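Unit 2: Paper grain, sections and the sewn notebook

Course handout, bookbinding for beginners
Tutor: Noémi Borbély
Revised 6 August 2019

2.1 Grain direction

Machine-made paper has a grain. The fibres settle mainly in the direction in which the web travels through the machine, and the sheet behaves differently along that line and across it. It folds cleanly along the grain and cracks or wrinkles when folded against it. It also swells more across the grain than along it when it takes up moisture from paste.

All parts of a book (text paper, endpapers, boards, covering material) should have the grain running parallel to the spine. A book made against the grain opens stiffly, and the fore-edge tends to go wavy after the first damp season.

Two tests are used in this course. In the bend test, the sheet is rolled over on itself without creasing, first one way and then the other. The direction with less resistance is the grain. In the strip test, two narrow strips are cut at right angles from the same sheet, laid together and held at one end. The strip that droops more was cut across the grain. Mark the grain in pencil on every sheet before cutting it down. Once a sheet has been cut into small pieces the bend test becomes unreliable, especially with board.

2.2 Sections

A section is a group of folded sheets placed one inside another. Four folded sheets give 8 leaves, or 16 pages. Heavier papers need fewer sheets per section. With thick sections the inner leaves project beyond the outer ones at the fore-edge. The effect is called creep, and it is removed by trimming after sewing.

Fold each sheet separately with the bone folder, then nest them. Folding a whole section in one go gives a rounded fold and an uneven spine. Knock the sections up at the head and leave them under a weight overnight.

2.3 Sizes and covers

The exercise book for this unit is made from A4 sheets folded once, which gives an A5 page. Note that ordinary A4 office paper is usually long grain, so a single fold to A5 puts the grain across the spine. Short-grain A4 has to be ordered, or cut from larger sheets. The Bidix stock in the paper drawers is short grain.

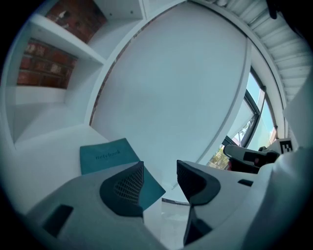

Fig. 2.1. Notebook with a matte teal cover.

Matte covering materials show paste marks more readily than glossy ones. Paste out on clean waste paper, discard each waste sheet after one use, and rub down through a protective sheet. Do not wipe a mark with a wet cloth, as the stain spreads.

2.4 Sewing

Use linen thread, lightly waxed. Thread that is too thick causes excess swelling at the spine, and thread that is too thin cuts the paper at the sewing holes. Pierce the holes in a cradle with the section open at its centre. Enter at the kettle stitch, keep the tension even, and pull parallel to the fold. Pulling at right angles tears the hole.

2.5 Exercise

Prepare a text block of 40 leaves in sections as described under 2.2. Record the following on the sheet supplied:
paper weight and grain direction before folding
number of sections
spine thickness before and after sewing
creep at the centre leaf, in millimetres

Students using the Vörös press should agree times with Botond Kocsis. The boards for Unit 3 will be 2 mm greyboard, cut in class.

Reading: Kálmán Juhász, course notes on adhesives, sections 1 to 3. The copy on the shelf is for use in the workshop only.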